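Can a machine do the chores yet?
Speaker notes, Adesuwa Amadi
2019-07-16

Running time 39 minutes, then questions. Water is on the left side of the lectern. Start without the title slide and put it up after the first story.

OPENING

Start with the dishwasher. Ask who has one. Then ask who has one that puts the plates back in the cupboard. Wait for the laugh, but don't wait long.

The dishwasher is a very good machine and it does the middle part of the job. A person scrapes the plate, finds a slot for it, and later takes it out and puts it away. The same goes for the washing machine and for folding. We automated the part that happens inside a closed box. What's left is picking things up and putting them where they belong.

That is my subject for today. Title slide.

WHERE I'M COMING FROM

Keep this short. I spent eight years at Lawal setting up packing lines before I moved over to Trullport. At Lawal the machines were fast and never had to look at anything. The part came down the belt in the same position every time. If it came down crooked, the line stopped and a person walked over and straightened it.

In February I went back and asked how often the person walks over. On the line I used to run, it was 136 times in one week. The people there thought that was fine, and for that line it is fine. Nobody at home wants to straighten the socks 136 times so that the machine can fold them.

THE SHOP FLOOR

What works now:
Moving a full pallet from one marked place to another marked place.
Welding the same seam on the same bracket.
Picking from a bin when everything in the bin is the same part and the part is stiff.

What works on a good day:
Mixed bins with hard-sided items.
Emptying a tote onto a shelf, if the shelf was built for it.

What I would not sell you this year:
Anything in a plastic bag.
Cables. Ask me about cables afterward.
End-of-shift cleanup at a workbench.

Stay on the last one. Cleanup sounds like the easiest job in the building, and we hand it to the newest hire. But the newest hire already knows that the rag goes in the can, the half-used tube of glue gets its cap back, and the drawing under the coffee cup is not trash. Writing that down for a machine took us a whole afternoon for one bench, and the list was wrong by the next morning because someone had started a different job on it.

THE HOUSE

A house is the workbench cleanup problem in every room. Floors are the exception. Floors are flat, and people will pick up the chairs if it means they don't have to vacuum.

Mention the Bikon demo here. It cleared a table of cups in front of an audience, and I thought it was good work. I also noticed that the cups were all the same cup. Be fair about this - our own demos are no different, and I'll say so.

Tell the story about my mother's kitchen drawer. (Skip if running late.)

HOW WE TEST

People expect to hear that we test in a kitchen. We do, but late. The first tests of any tidying job use small, hard things with plain shapes, set well apart, so that when a pick goes wrong we have a fair chance of finding out why.
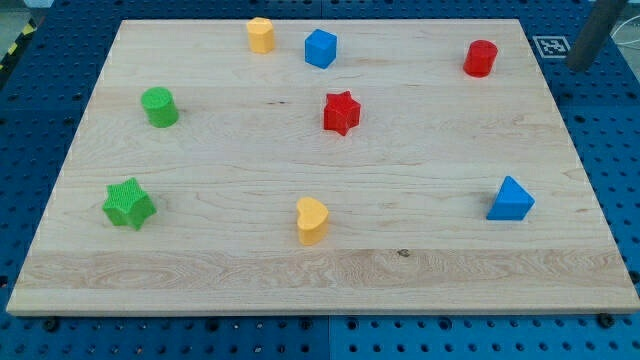 Give the numbers next. We logged 3065 picks for this talk. I want to explain what we counted as a miss before I show the chart, so don't click ahead. A pick is a miss if the object is dropped, if it is put down in the wrong place, or if a person had to step in. Some groups leave out the last one. If you leave it out, everyone looks very good, including us.

Then the chart. Talk through the left side first. Cylinders and cubes are easy to hold by the sides. A star gives you points and notches, so it matters which way you come at it. A heart has a similar problem. None of this is hard for a three-year-old, and it's worth saying that a three-year-old has been practicing for three years, all day.

Next step is spacing. Push the same objects together until they touch and the job changes, because now there may be no room for the fingers. After that come soft things, and after that the Trivoden set, which we keep in a closed cupboard so nobody tunes for it.

SO, YET?

My answer by chore:
Floors, yes.
Moving boxes in a mapped building, yes.
Sorting stiff items on a clear surface, close.
Loading a dishwasher, no.
Folding laundry, no, though you will see videos.
Tidying a child's room, no, and I won't give a year for it.

If someone pushes for a year, say that I'd want to see one machine do one chore in homes it has never been in, with the owner out of the house.

QUESTIONS

Likely ones: cost, jobs, cables. On jobs, go back to the person at Lawal who straightens the part. Repeat each question into the microphone, the back rows can't hear the floor.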